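Bottle into cup: planner opens the gripper too early
Forum: Manipulation software > Planning and control

ridwan_chin
Hello all. I am trying to finish a small task on our RB-Y1: pick up the bottle, bring it over the yellow cup, put it in. The planner is Flurkum and the pose estimate comes from Petinska. The pick is fine since January. My trouble is the release. The skill "place_in_container" says the goal is reached when the bottle centre is within 29 mm of the cup axis, and it doesn't look at the tilt at all. With a tilted bottle the base can still be touching the rim when the fingers open.

I would like to add a tilt limit, but then the planner often finds no solution near the wall. Wrist view first, then three from the side.
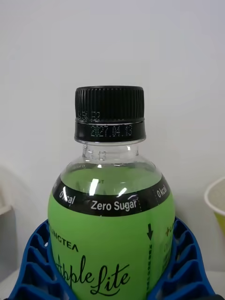
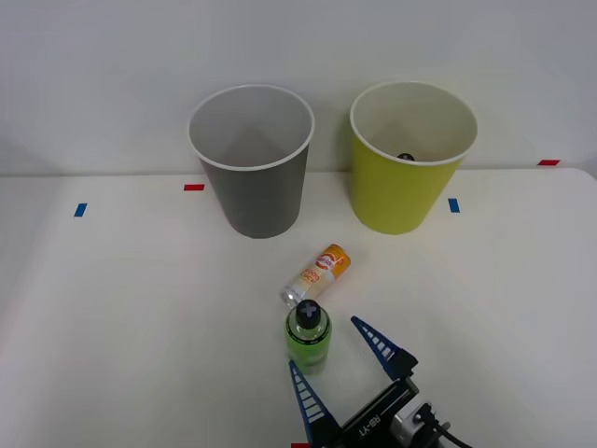
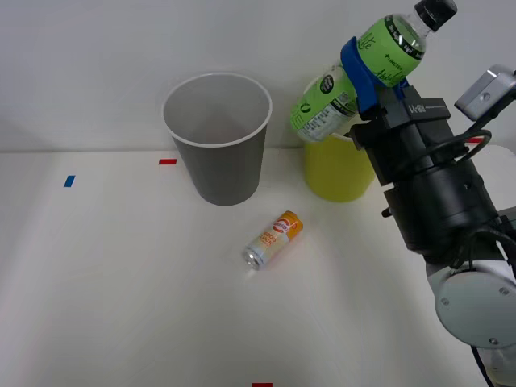
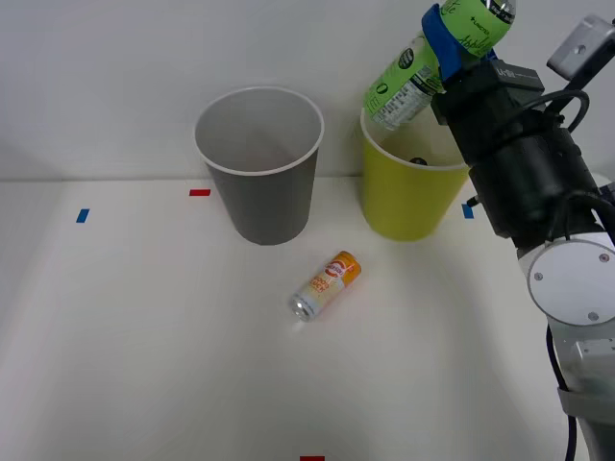 Reply 1

eboros
The tilt limit will hurt you. In the last one the base is already at the mouth of the cup and the bottle is still diagonal, so the orientation must change during the descent and not before it. I would plan to a point above the cup, then switch to a slow Cartesian move with the rotation spread over the whole path.
Erzsébet Boros

Reply 2

zunier_fan
I don't agree with eboros. A Cartesian move so close to the wall will run into joint limits, and you will debug it for weeks. Move the cups forward on the table and keep the planner simple. What is your planning timeout?

Reply 3

ridwan_chin
Timeout is 500 ms. I can't move the cups, the tape positions are shared with another test and all the logs depend on them.

Reply 4

eboros
@zunier_fan Joint limits can be checked before the move starts. Sample the path, solve each point, and if one fails choose another grasp. We do this on every place and it takes around 300 ms on an old computer.

Also, Ridwan, how do you get the bottle axis after the grasp? If you keep the estimate from the table, it is wrong as soon as the bottle turns in the fingers.

Reply 5

ridwan_chin
I keep the one from the table – so this is probably half of my problem. The clear shoulder with the reflections gives bad depth in the wrist camera, and I didn't trust a second estimate.

Reply 6

zunier_fan
Then fit only the label and the cap and mask the shoulder. On this point I am with eboros. I still think the Cartesian part is too much work for one cup.

Reply 7

ridwan_chin
I will try the mask first and the path check on Tuesday. The patch is in ticket 351 if somebody wants to read it, comments are welcome.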